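Novembro, quase meia-noite

Fui à tal tarde de portas abertas da Purnier. O convite prometia "o escritório do futuro", e eu, que trabalho no escritório do presente e às vezes no de 1994, achei que devia ir ver. Apanhei chuva desde a estação e cheguei com as meias encharcadas. À entrada deram-me um autocolante com o número 65 e um café que me fez ter saudades do nosso.

Primeiro houve discurso, claro. O senhor da Hiller falou vinte minutos sobre parcerias e usou a palavra "ecossistema" tantas vezes que a senhora ao meu lado começou a suspirar de cada vez. A Paiva fornece não percebi o quê. O programa que manda no braço chama-se Pallance, nome que eu daria a um xarope para a tosse. Depois levaram-nos em grupos de 4 para a sala do fundo, onde o robô estava a trabalhar.

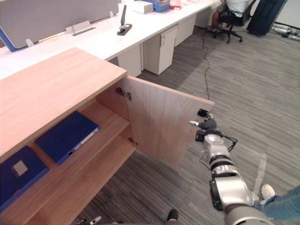 Confesso que ia à espera de mais espetáculo. Imaginava saltos, pelo menos um aceno. Calhou-me um armário. O braço lá estava, prateado e branco, com a garra preta encostada à borda da porta aberta, e eu dei por mim a torcer por uma dobradiça. Dentro, na prateleira de cima, duas pastas azul-escuras deitadas, iguais às que tenho no gabinete e que também não abro. Perguntei se o bicho as sabia arquivar. Responderam-me que isso era "uma fase posterior". Conheço bem essa fase, é onde vivem as minhas declarações de despesas.

O rapaz que explicava disse que já tinham feito 500 tentativas com portas e que a garra era a segunda versão. Perguntei o que tinha acontecido à primeira e ele mudou de assunto com muita educação. Gostei dele.

Saí às cinco, com um folheto molhado e sem guarda-chuva, que deve ter ficado na sala dos discursos. Amanhã telefono para lá. No comboio fui a pensar na porta da nossa despensa, que não fecha desde o verão e que eu empurro com a anca todas as manhãs. Tenho de comprar parafusos. E leite.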